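Parish council says our hall grant needs a "match", what counts?

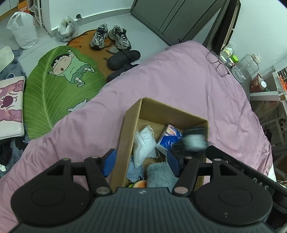
Box on the bed, flaps open.

Posted by Zubaida Hayat, 16/07/2022

I help run the lunch club in Bumstead and we have applied to the parish council for 2,000 pounds towards a new floor in the small hall. The clerk has written back to say the application can go on the agenda, but that the council "expects match funding or equivalent in kind". There is nothing on the form about this. I have read the form twice and the guidance notes, which are one page long and mostly deal with bank details.

We do not have that sort of money sitting in an account. We have a small float for food. What we do have is people who would lift the old floor and clear it away, and a member with a van. One of our members also has a box of household things put by for a raffle, but I doubt that will raise a great deal.

My questions are:

Does "match" mean we have to find the same amount as they give?

Can the council bring this in after we have already applied?

Is it worth going to the meeting and speaking, or does that annoy them? I have never been to one. The last time the club had money from the council was before I joined, and the person who dealt with it has moved away and did not leave any papers.

Ours is a parish council in England if that makes a difference. The district is a separate matter and they have already told us their fund is closed until next year.

Costel Kolev

Match does not always mean pound for pound. It depends on the council's own grants policy. Some want half, some want anything at all that shows the group is putting something in. Ask the clerk for a copy of the policy and the date it was adopted. It should be on the website, but small councils are often behind with that.

"In kind" normally means labour, materials or use of equipment, given a value in money. Write it out as a table: the task, how many people, how many hours, the rate you have used. Ask the clerk what hourly rate they accept before you do the sums. When I did this for our allotment fence I used my own figure and had to redo the whole thing. The van can go in as well, as can any discount you get from the flooring firm, if they will put it in writing.

On changing the rules after you applied, I would not start with an argument. The council has a choice over whether to give the grant at all, and they can ask for more information before they decide. If the policy has no mention of match you can point that out politely in your reply, and ask that it be considered under the policy as it stood when you sent the form. Keep the clerk's letter.

Get the raffle money in as a line too, but only after you have held it. Councils don't like to see money counted that hasn't come in yet.

One more thing. Check who owns the hall. If it belongs to the parish council then the floor may be their job and not yours, and you'd be asking for a grant to mend their own building. This happens more than you would think.

Olga Ledesma

Go to the meeting. They are open to the public and there is usually a slot near the start for residents to speak. Ours in Pustmont gives you a couple of minutes and the chairman does stick to it. You can't join in once they get to the item itself, so say what you need to in the public slot.

Take printed copies of your quotes. At ours half the councillors had not opened the email.

I was on our council for one term and I never saw anyone marked down for turning up. What did annoy people was being rung at home the night before.

Aqeel Khokhar

We got ours without any match, so they can't insist on it.

Costel Kolev

They can if it is in their policy, Aqeel. Each council sets its own. Yours might not have it.

Zubaida Hayat

Thank you all. I have asked the clerk for the policy and she is sending it. It was adopted in July a few years back and she thinks it says "a contribution", with no amount given - so that is better than I feared.

The hall belongs to a separate trust and we have a letter from them agreeing to the work. I had not thought to send that in, so I will add it to the table of hours. There were 40 at lunch last week and I passed a sheet round for names, so the labour side should be all right. I will go to the meeting and take paper copies.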